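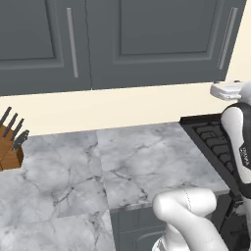 How a Cricket Team Is Picked

A cricket team has 11 players on the field. A country or a club may have many more people who are good enough to play. Someone has to choose, and those people are called selectors.

Who are the selectors?

Selectors are often people who used to play cricket themselves. They watch games, talk to the coach and the captain, and read the scorebooks. In a small club, the captain may do most of this alone.

At Jedley Cricket Club, the head selector is Teresa Urbańczyk. She picks the under-12 team every Tuesday after practice, and she pins the list up by the door of the clubhouse at Srisuk Park.

What jobs does a team need done?

Batters score runs. Two of them open, which means they go in first, when the ball is new and hard.

Bowlers try to get the batters out. Some bowl fast. Others bowl slowly and make the ball spin when it bounces.

The wicketkeeper crouches behind the stumps and catches balls the batter misses. A team has one wicketkeeper.

All-rounders can bat and bowl well. 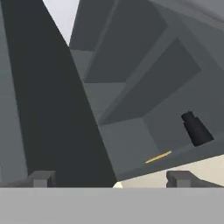 Looking at the numbers

Last season a Jedley batter named Miłosz Czerwiński scored 241 runs. That sounds like a lot, but selectors also want his average. To find it, they divide the runs by the number of times he got out. A player who makes one big score and many tiny ones may have the same average as a player who makes a fair score every time, so selectors look at each game too.

For bowlers, they count wickets. The whole Jedley team took 27 wickets in its first 3 games. They also check how many runs each bowler gave away.

Does the weather matter?

Yes. The strip of ground where the ball bounces is called the pitch. A dry, dusty pitch often helps spin bowlers. A green pitch with some grass on it often helps fast bowlers. Selectors may change one or two names to match.

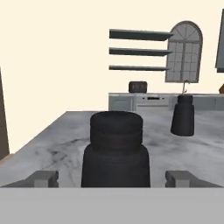
Balance is the hardest part of picking a team. Five great batters and no bowlers will not win many games. Think of the jar standing between the two gray gripper fingers, with one finger on the left and a matching one on the right. A team needs batting on one side and bowling on the other in the same way, and the captain has to be able to call on both.

What if you are not picked?

You can ask the selector what to work on. Players who are left out one week may be picked the next, when someone is hurt or away. Many teams also name a twelfth player, who can come on to field if a teammate has to go off.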